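Flutetti countertop oven, light blue

Part of the Skokix small kitchen range. Supplied by Darkmont.

## General

The Flutetti is a freestanding electric oven for use on a worktop or table. It is intended for baking, roasting, toasting and reheating small quantities, and suits kitchens where a built-in oven cannot be fitted or where a second oven is wanted at busy times. The body has rounded corners and broad, smooth side panels. The door is opened by a bar handle with a rounded metallic cap.

The oven is supplied in light blue. A cream version was listed until September and has been withdrawn. Spare parts are the same for both colours, except the side panels.

## Electrical

- Supply: 230 V, single phase
- Power: 1,000 W
- Connection: black power cord with moulded plug, fitted at the factory
- Maximum thermostat setting: 200 °C

Connect directly to a wall socket. Do not use a multi-way extension lead shared with a kettle or toaster. Uncoil the cord fully and keep it clear of the outer casing while the oven is on. A damaged cord must be replaced by an approved repairer.

## Siting

The oven stands on small black feet, which must all rest on the same flat surface. Leave at least 10 cm free at each side and behind the casing. Curtains and other hanging fabric should be tied back or the oven moved further along the table before it is switched on.

Painted and laminated tops are suitable. On waxed or oiled wood, place a heat-resistant mat under the whole of the base; a mat under the front feet only will tilt the oven and the door may not close evenly.

## Tray

One rectangular grey metal tray is included. It has rounded corners, a raised rim and a recessed base with faint lines. The tray slides into the lower or middle runners. It may be stored on top of the oven when the oven is cold, but should be taken off before heating.

Wash the tray by hand before first use. Dishwasher cleaning dulls the surface and is not covered under the guarantee. Light marks can be removed with a nylon brush and washing-up liquid. Do not cut food on the tray.

Replacement trays are sold singly. Trays from the earlier Skokix ovens are slightly wider and do not fit the runners.

## First use

1. Remove all packing, including any card from inside the oven.
2. Wipe the inside with a damp cloth and allow to dry.
3. Set the thermostat to maximum and run the oven empty for 10 minutes with a window open.
4. Switch off and allow to cool before fitting the tray.

A slight smell during step 3 is normal. If it is still present on the third use, stop using the oven and contact Darkmont.

## Cleaning

Unplug and allow to cool. Wipe the casing with a soft cloth and warm water. Scouring powder will scratch the blue finish. The handle may be polished dry. Crumbs collect mainly at the back of the floor and can be brushed forward.

## Cookware

Pots and bowls are not included. The La cookware range is sold separately and comprises a deep pot with two side handles, a round shallow pan and a wide-rimmed serving bowl. Only the shallow pan fits inside the Flutetti with the door closed. The deep pot is for hob use. The serving bowl is for the table and must not be heated.

## Guarantee and returns

Two years from date of purchase, household use only. Keep the receipt. Ovens returned for inspection should be sent with the tray, cleaned, and with the cord tied.

Page last revised 15 April 2019.

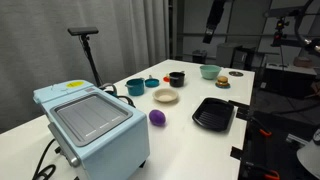 Flutetti oven in light blue with its grey tray on top; pots and bowls not included.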